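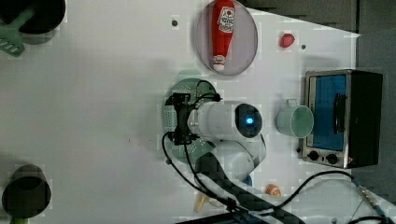

Planero Table Bench, set-up guide
Section 4: Clearing and sorting a kitchen table

Read section 2 (mounting and cable runs) first. If the arm isn't bolted down yet, stop, go back.

What this section is for. People keep asking whether the arm can clear a table yet. Short answer: bits of it, on a good day, with someone watching. Picking up one thing and putting it on another thing, often yes. A whole messy table start to finish, no, not without help. The steps below get you a fair test of your own, so you can stop taking our word for it.

Before you start

1. Arm parked, power off at the wall. Both.
2. Wipe the table top. Crumbs and grease upset the grip more than you'd think.
3. Check the loop of cable behind the gripper. It should swing free at full reach. If it pulls tight, re-clip it, see section 2.
4. Stop button within arm's length of whoever is watching. Your arm, not the robot's.

CAUTION: Keep hair, sleeves and lanyards out of the reach circle whenever the power is on. Parked does not mean off.

Laying out the table

5. Use toy or plastic kitchen things for the first runs. Plate, cup, colander, a pan if you have one, a few bits of play food. No glass. No knives, ever.
6. Put things down the way a person would leave them. Cup on its side is fine. Lining everything up in neat rows gives you a lovely score and tells you nothing.
7. Leave a finger's width round each item for the first run. Close the gaps up later.
8. Anything with a door (toy oven, cupboard) goes to one side with the door facing the arm. Doors are a seperate job, section 6. Don't mix them in here.

Note: thin rims are hard. Flat plates are harder. The Kusholm grip pads help with cups and handles, do very little for a plate lying flat. Lift plates by hand between runs if you want to get through the list.

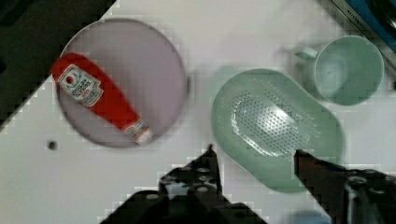
Setting the reach and grip

9. Power on. Wait for the arm to finish its self check. Don't nudge it.
10. Open the Jobs page, choose Table, then New job.
11. Jog the gripper over the first item, fingers open. Come straight down, slow. Slow means speed setting 2 and no higher.
12. Close until it holds. Stop there. Over-squeezing pops light cups out sideways and bends soft bottles.
13. Lift a hand's height, hold, watch for slip. If it slips, open up, move the grip point nearer the middle, go again.
14. Save. Name the job something you will understand in April.

Note: round bottles roll. Resting one across a plate steadies it for teaching but it can still go when the fingers touch. Approach from the neck end if the body is too wide for the fingers.

Running the test

15. Press Run once. Pressing twice queues a second run, and it will do it.
16. Let it fail. Don't reach in to help, the score counts that as a person's work and so should you.
17. After each run write down: picked, dropped, not tried, knocked over. Four headings, the sheet is in the back of the guide.
18. Move things about between runs. Same items, new spots.

CAUTION: If the arm pushes an item towards the edge, press stop. Do not catch it.

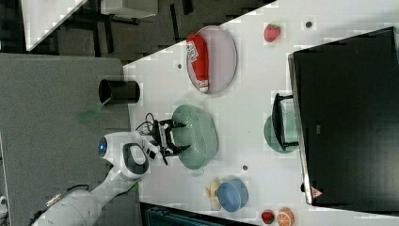 19. Once the plain runs are going well, add harder stuff. Small soft food pieces, a crinkly bag, something half tucked under a bowl. Add one at a time or you won't know which one broke it.
20. Last of all, put something big on the table that the arm must leave alone. Mark it on the Keep Clear page first. The arm does not guess.

What to expect

Our own log from the Prikham bench, up to July 4, 2023: 3,079 picks tried, 1,615 finished with no hand on them. That's toy kitchen things on a flat white top. Your numbers will be different. Cups and baskets made up most of the good ones, plates and bags most of the bad. A person clears the same table while the arm is still lining up on the first cup, so if speed is what you're after, wait a few years.

Worth having now for the same dull pick all day, same part, same tray. The Crichton packing line set-up in section 7 is that sort of job. Kitchens are not.

If it goes wrong

Gripper closes on air: table height is off. Redo step 11.
Item picked then dropped half way: speed too high, or pads dirty. Wipe pads with a damp cloth, let them dry.
Arm stops with no message: cable snag, nearly always. Power off, then look along teh full length.
Arm goes to the old spot after you moved things: job was saved as Fixed. Change to Look First and save again.

Shutting down

21. Open the gripper, take out anything it's holding.
22. Park. Wait for it to stop moving. Power off at the wall.
23. Pads off and stored flat if the bench won't be used for a while.

Doors and drawers: see section 6.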